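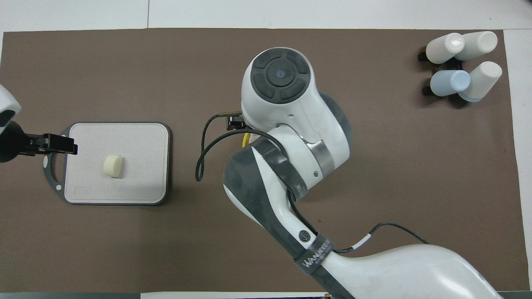 The grey chopping board, handle to the left.

Jul 8, 2021

I have fallen completely in love with dumplings. I mean proper, fat, homemade, slightly lopsided dumplings, the kind that take all afternoon and vanish in the time it takes to find the soured cream.

It started in November, when Fotini Karagiannis moved in two doors down and brought me a bowl of something she called Joketti. It's her family's own name for them (her mother Anastasia says it was a toddler's mangling of another word and it stuck). They are little potato and cheese parcels, boiled, then fried in butter until the bottoms go crisp. I ate the lot standing up at the worktop and went straight round to ask for the recipe!

There wasn't one, of course. There was Anastasia on the phone, shouting "until it feels like an ear lobe" while I prodded at the dough and then at my own ear. My first go was dreadful. I'd used strong bread flour and hardly rested it, so every circle I rolled shrank back to the size of a coin. The second was better. By the fifth I had something I'd have paid for.

So, the dough. I use 300 grams of plain flour, a good pinch of salt, one egg and enough warm water to bring it together, then I knead it until my arms complain. Wrap it up and leave it for 60 minutes. I used to cut this short and I was wrong, wrong, wrong. It rolls out like silk if you're patient.

For the filling I boil 900 grams of floury potatoes, which is far too much, but leftover filling makes wonderful potato cakes the next morning. Let them steam dry in the colander before you mash them. Then in goes a lump of sharp cheese, lots of black pepper and one onion cooked so slowly that it goes the colour of toffee. Taste it, and add more salt than you think. The dough drinks it up.

Folding is my favourite bit. Fotini does a neat pleat along the edge that looks like a plait, and mine look like they've been sat on, but they hold! Wet the rim with a fingertip, press out the air, pinch, and pinch again. I put the radio on and get into a sort of trance with it.

I've been reading up as well, and there's a lovely old paperback I found in the charity shop in Sturnwood, with the cover missing and somebody's pencil notes all the way through. Next to the recipe for cabbage dumplings they have written "not for Uncle" and underlined it twice. I think about Uncle quite a lot. There's also a mushroom one which I've made three times now, with dried mushrooms soaked overnight and the soaking water saved for soup.

Freezing works brilliantly, by the way. Spread them out on a floured tray so they don't touch, freeze until hard, then tip them into a bag. They go into boiling water straight from the freezer and want a couple of minutes longer than fresh ones.

Next I want to try a sweet version with sour cherries, if the tree at the bottom of the lane does what it did last summer. Anastasia says a spoonful of semolina inside stops the juice running out. Fotini says breadcrumbs. I'll make both and let you know.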